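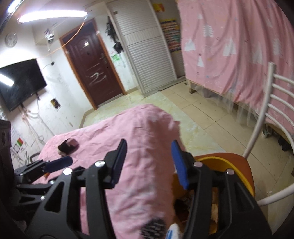

Pink sheet on the bed, with the printed label at the fold.

Aleo swim fins from Hapeta, short blade - my review after one season
25 December 2023

I bought these fins in March, when my old long pair became too hard for my ankles. I swim in the Jevmont pool, mostly freestyle and some backstroke, and I wanted a short fin for kick sets of 300 meters.

The foot pocket is soft and closed at the heel. In the first weeks it rubbed me a little on the small toe, so I wore thin socks, and later this problem went away. The size chart says that you should take your shoe size, but I am between two sizes and the bigger one was correct for me.

In the water the blade is stiffer than I expected. You feel it already in the first length, and the kick must stay small and quick. If you make big slow kicks like with a long fin, the knee will complain. Before Aleo I had a pair from Zomen, which was lighter but slipped off at every push from the wall. These stay on.

I have used them for 154 sessions and the rubber has no cracks. The color has faded at the edges - chlorine does this to everything I own. They weigh roughly 700 grams for the pair, so in a backpack you notice them.

The price was 59 dollars with a mesh bag. The bag is poor and its cord broke in the second month. For the fins alone I would pay the same again. Four stars from me, and I take one away for the bag and the stiff first weeks.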